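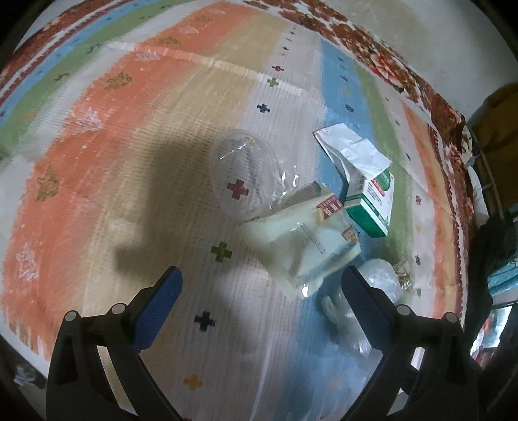 **Words by Meifang Xiao**
*Robot safety tester and science club leader, Comanstead*

# Who Makes the Rules for Robots?

Imagine your job is to teach a robot to tidy a rug. Easy, right? You just tell it, "Pick up the rubbish!"

But what counts as rubbish? A crumpled wrapper probably does. What about a plastic lid? It might belong to something. What about a carton with its top open? Is there anything left inside? You would know what to do, or you'd shout downstairs and ask. A robot only knows what people have taught it, and this is where rules come in. I love robot rules. I test robots for a living and I still get excited about a really good one!

## First, meet the gripper

A gripper is the part of a robot that does the grabbing. Lots of them have two fingers, like the black ones at the bottom of the picture. See the blue pads? They face each other so that something can be held between them.

A gripper doesn't have to be fixed to a robot, either. The one in the picture is the hand-held kind, so a person moves it about. People can use tools like this to show robots how a job is done, a bit like when somebody guides your hand the first time you use a whisk.

Grippers can be strong. Some can lift a car door, and others are so gentle that they can pick a strawberry. The stronger the gripper, the more careful we have to be about what goes near it (fingers, for instance. Yours!).

## So what is a standard?

A **standard** is a set of rules that lots of people have agreed to follow. You use standards all day long. Your plug fits the socket because the people who made the plug and the people who made the socket followed the same one. A sheet of A4 paper from one shop is the same size as a sheet of A4 from another.

Robots have standards too. There is one set for robots that work in factories and another for robots that help people in their daily lives. They are written by engineers and safety experts from many countries, who meet up, argue (politely, most of the time) and change the words over and over until they can agree. It can take years!

Standards are long and full of tricky language. At our science club we wrote a short set of our own, with the help of Muchen Qian, who builds grippers at a workshop called Skenero. Our helpers were between 8 and 11 years old, and some of their ideas were better than mine.

## The club's rules for a tidying robot

**Rule 1: There must be a way to stop it.**
Many big robots have an emergency stop, often a fat red button on a yellow background. You hit it and the robot stops. It should be easy to reach, and it should never be hidden behind the curtains. Once the button has been pressed, the robot mustn't start again by itself. A person has to check that everything is safe first.

**Rule 2: Slow down near people.**
A slow robot gives you time to move out of the way. It gives the robot time to notice you as well. Qiuyue Qin from our club said it should work like the corridor at school, and I have used that in every talk since.

**Rule 3: Squeeze only as hard as you need to.**
Try this one with your own hand. Pick up a pencil. Now pick up an empty crisp packet without making it crackle. You changed your grip without even thinking! A robot has to be taught to do that. Thin plastic crumples, paper tears, and a bag with air in it can go pop.

**Rule 4: If you're not sure, stop and ask.**
This is my favourite. A robot that guesses might throw away your best drawing. A good tidying robot can put the puzzling thing to one side, or send a message that says, "I don't know what this is. Please help."

**Rule 5: Don't peek and tell.**
Robots often use cameras to see. In a home, a camera might see your family, your pyjamas or your post. The people in charge of the robot should ask before it records anything, keep the pictures safe, and delete them when they aren't needed. You are allowed to say no.

**Rule 6: Leave dangerous things to grown-ups.**
Broken glass, medicine and batteries are not for a robot to pass around, and not for you either.

## Why see-through things are so sneaky

Look for the clear, domed lid in the middle of the rug. Can you spot the dark red cross? It's part of the rug's pattern, and you're looking at it *through* the lid!

Your brain sorts that out in a blink. A robot's camera may find it much harder. Clear plastic borrows the colours of whatever is behind it, and it has bright shiny patches too. A robot might miss the lid completely, or try to pick up the red cross, which would be a very long job.

Shadows can cause muddles as well. There's a big dark one on the orange and beige part of the rug, made by the gripper. A robot needs to learn that a shadow isn't a thing you can lift.

So testers like me have to try robots with clear things, shiny things, crumpled things and busy patterns. If we only ever tested with red blocks on a plain white table, we'd learn how good the robot was with red blocks, and your home is a lot more interesting than that.

## How do you test a rule?

You try it again and again, and you write down what happened, even when it's embarrassing. When we tested a robot called Tan, we asked it to hold a paper cup 10 times. It squashed 2 of them. Tan wasn't ready, so back it went to the workshop at Zollside for softer squeezing lessons. Yulan Fan kept the squashed cups and made them into a very good caterpillar.

Writing down the bad results is part of the rules too. If testers hid them, other people couldn't learn from them.

## Your turn!

Play this with a friend. One of you is the robot and the other is the programmer.

1. Put a few soft, safe things on the floor. Socks are great.
2. The robot may only use a finger and thumb.
3. The programmer gives instructions, and the robot does *exactly* what they say.
4. Agree on a stop word before you start. When anybody says it, the robot freezes.

Then swap places. What went wrong? Write one new rule that would fix it, and try again with your rule added.

Fereshteh Ghasemi, who is in our youngest group, wrote: "The robot must put the socks in PAIRS." We're still working on that one.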